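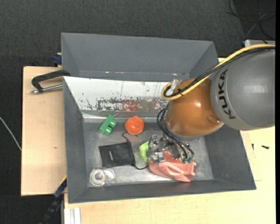
November, a little after six in the morning

Could not sleep, so I am at the kitchen table with the second coffee, writing this before the inbox wakes up. Yesterday was the Zeruvmont brainstorm, and I want to get it down while I can still remember who wanted what. By noon it will have turned into a slide.

The assignment, as handed to us: people over sixty buy most of the soup, and Zeruvmont, who make the soup, have decided they would like to be liked by people over sixty. I read the brief twice to make sure I hadn't skipped a paragraph. They have spent six years chasing college students with neon labels and a talking spoon, and the whole time the folks with gray hair kept quietly filling their carts. Now somebody upstairs has looked at the sales and wants us to "open a conversation" with them. I would say the conversation has been going on at the register for a while, one side of it anyway.

There were 12 of us in the room, which is too many for ideas and too few for a softball game with substitutes. The oldest person present was me, and I am fifty-one. I mention it because by ten-thirty I had been made the voice of the generation. "What do you guys like?" asked a very nice young man from the design side, and eleven faces turned toward me. I said I liked sitting near the door. He wrote it on the wall.

It's still there, on a green sticky note. SITTING NEAR THE DOOR. Someone later drew an arrow from it to ACCESSIBILITY, and someone else drew an arrow from that to PARTNERSHIPS.

I'd prepared for this, too, which makes it worse. Over the weekend I went through the reader survey that came with the brief, all 434 answers, including the open comments. I like open comments. They are the only part of a survey where people forget to behave. The question was "What would you like to hear more about from Zeruvmont?" and by a wide margin the answer was salt. How much is in there, could there be less, why is the number so small on the can that you need a second pair of glasses over the first pair. One woman wrote that she had been eating the barley one since her wedding and would like them to stop changing the lid. A man wrote "nothing, thank you." I would have built the entire campaign on that man.

I brought this up after lunch. I said, they want bigger print and less salt, and they want the lid left alone. There was a respectful silence, the kind you get when you bring a casserole to a restaurant. Then the account lead said, gently, that those were product matters and we were here for story.

So we did story. By three o'clock the wall had:

- a podcast hosted by a grandmother (whose grandmother was not settled)
- a dance challenge, "but slower"
- a line of cans with jokes on them
- a road trip in a van shaped like a ladle

The van got the most dots. I put one of my own dots on it, I should confess, partly from fatigue and partly since I would like to see one parked.

The low point came with the personas. We always do personas. Ours were named after streets, and the main one was Opoku, after the avenue by the office, a retired person of no stated sex who "loves life, family and staying curious." I asked what Opoku did all day. Gardening, it was decided. Also travel, also learning the guitar, also watching the grandkids, also part-time consulting. I asked when Opoku ate soup. We went to a break.

What bothers me, now that it's quiet and the coffee is working, is how much of this I've done myself. Ten years ago I was on the other side of the table explaining young people to a bank. I had a deck. I said they valued experiences. I believe I said "authentic" in front of a man who had been lending money since before I could drive, and he nodded and took notes, and for months afterward the bank's mail was full of people laughing on rooftops. My nephews were the right age at the time, and neither of them had ever been on a roof. One of them wanted a checking account that didn't charge him for being broke. I don't remember putting that in the deck.

I do think there's something in the lid. If I had the nerve I would write it up in two pages: print bigger, lid same as ever, put the salt on the front where people can find it, and buy a quiet ad in the sort of paper that still has a crossword. Fledach did nearly that with their crackers, as far as I can tell, and I notice that I buy their crackers. I couldn't tell you their story. The box opens.

Piler, the other agency, is pitching on the same day, which the client let slip at the end as if it might cheer us up. They are known for films with a piano in them. Whatever they bring will have a porch, a dog and a hand resting on another hand, and I will tear up in the lobby like everyone else and hate them for it.

We have 2 weeks. The plan, such as it is, goes: the design people mock up the van, I clean up the survey into something "digestible" (it is a soup survey, I let that one go by), and we all meet again to choose a direction. I was also asked to write a short piece for our own blog on what the day taught us about reaching older customers. I have opened the file. So far it has a title, and the title is "Untitled."

Later, nearly nine at night. Wrote the two pages after all, on the train, in a type size I could read without holding it at arm's length. Sent it to the account lead before I could add a joke. She replied in around four minutes, saying thanks, lots to chew on, and could I turn the lid part into a hashtag.

Had the barley for dinner. The woman is right about the lid. You have to pull the tab back farther than you expect, then it lets go all at once, and there was soup on my sleeve and a little on the survey. Blue shirt needs to soak. Call the dentist tomorrow.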